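Reducing Paper Towel Use in a Shared Ceramics Studio
Shaimaa Ait Ali and Fotini Tzavaras
Last updated: 23 January 2020

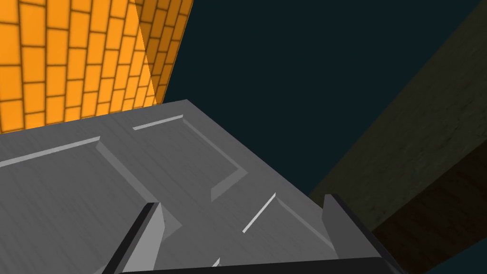 The ceramics studio on the ground floor of the Pylypenko building is open to students in three courses and to the evening clay club. Everyone who uses it cleans their own space. For our project in Materials and Waste we looked at what people use to do that cleaning, how much of it ends up in the trash, and whether a simple change could bring the amount down.

Background

We picked this topic after Fotini worked as studio monitor in September and had to change the trash bags twice in one evening. Most of what she took out was paper towels. Some had clay on them, but a lot had only been used to dry hands. The studio also has sponges, but they are kept in a bucket under the second sink and new students often don't find them.

Clay makes this harder than it would be in a normal classroom. Dried clay turns to dust, and the dust contains silica, so sweeping is not allowed. All surfaces have to be wiped wet. Any plan that made people wipe less would have been a bad plan, and the studio supervisor told us so at our first meeting. We agreed to change only what people wiped with.

Method

We ran the project in two parts. In the first part we changed nothing. We counted the towels in the trash at closing time every night for two weeks. We wore gloves and dust masks and sorted on a plastic sheet outside the back door. Towels were sorted as "clay" or "hands." A towel with both went into "clay."

In the second part, also two weeks, we put out washable cloths. We bought 200 cotton cloths from Trilia, a restaurant supply store, and placed them in open bins next to each sink. Used cloths went into a covered pail half full of water. Once the clay had settled we poured the water through the clay trap, and one of us took the cloths to be washed. The paper towels stayed where they had always been. We put up one sign, which said "Cloths for tables and wheels. Rinse, then pail."

We did not tell the classes what we were studying, though a few people asked and we answered them.

Results

In the first part we counted 1103 paper towels. In the second part we counted 400. The studio sign-in sheet shows nearly the same number of visits in both parts, so we do not think the drop came from fewer people using the room.

The "clay" pile went down the most. The "hands" pile also went down, which we did not expect, as we had not given people anything new for drying their hands. We watched on a few evenings and saw that many people picked up a cloth for the table and then dried their hands on a second one.

The cloths needed more work than we had planned for. We thought one load of laundry a week would be enough, but by the fourth day the bins were nearly empty and we had to go to the laundromat early. Washing and drying took about 2 hours each time, not counting the walk. We lost some cloths too. A few went into the trash with the towels and several were taken to the glaze room, where they got stained with iron oxide and were kept as glaze rags.

Problems

The first pail, a Rarudo with a snap lid, was too hard to open with wet hands. People left the lid off and the water began to smell. We changed to a Plondix pail with a foot pedal and had no more complaints.

One night's count in the first part is missing. The trash had been emptied before we got there. We did not fill in a guess for that night, so the first total is a little lower than it should be.

We also did not measure the water and power used for laundry. Our instructor asked about this at the midterm review and we don't have a good answer. The loads were small and we used cold water, but we can't say how the cloths compare with paper once everything is included. A group that repeats this project should write down the washer settings and read a meter if they can get to one.

Recommendations

We suggest the studio keep the cloths and buy one more set, so that a full set is always clean while the other is being washed. Laundry should be added to the monitor's paid hours. It took up a good part of our own time and it would be unfair to expect students to do it for free.

The sponge bucket should be moved out from under the sink and put beside the cloths. Paper towels should stay by the door for first aid and for spills of glaze, which should not go into the laundry.

The supervisor has agreed to leave the pedal pail and the cloths in place through the end of spring term. Our count sheets are in the blue binder in the studio office.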